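Zwahlen Opens Block Sorting Room at Sarkdale Site

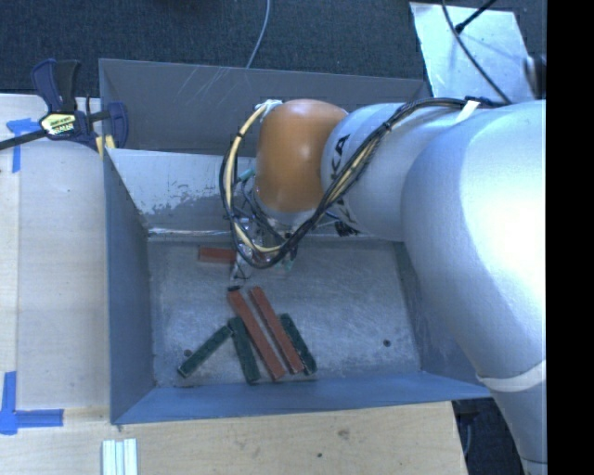 August 2, 2019 | By Arnar Hafþórsson
Filed under: Company News, Materials
14 shares | 0 comments

SARKDALE – Zwahlen today opened a new sorting room at its Sarkdale site, where colored blocks for its Akari line of building sets will be sorted before packing. The room covers 167 square meters and has pale wooden work surfaces with open metal bins set beside them.

Red and green blocks are the first to be handled there. They arrive mixed and are taken out of the bins by color, then checked for length and sent on to packing. The company expects the room to handle about 1000 sets a month once all the benches are in use.

"We kept the metal bins from the old building," said Habibur Majumder, site manager at Sarkdale. "They're scratched up, but they hold a lot and they sweep out easily. Buying new ones would have cost us money we wanted to put into the benches."

Planning for the room began in February. The work was carried out by Pladelach, which also fitted new lighting and repaired the loading door. A total of 19 people will work at the site, up from 12 last year.

Zwahlen has made building sets for schools and families since 1981. The Akari line is sold in two sizes, and both will now be sorted and packed at Sarkdale. Orders already placed will ship on their original dates.

Schools that wish to visit the site can write to the Sarkdale office.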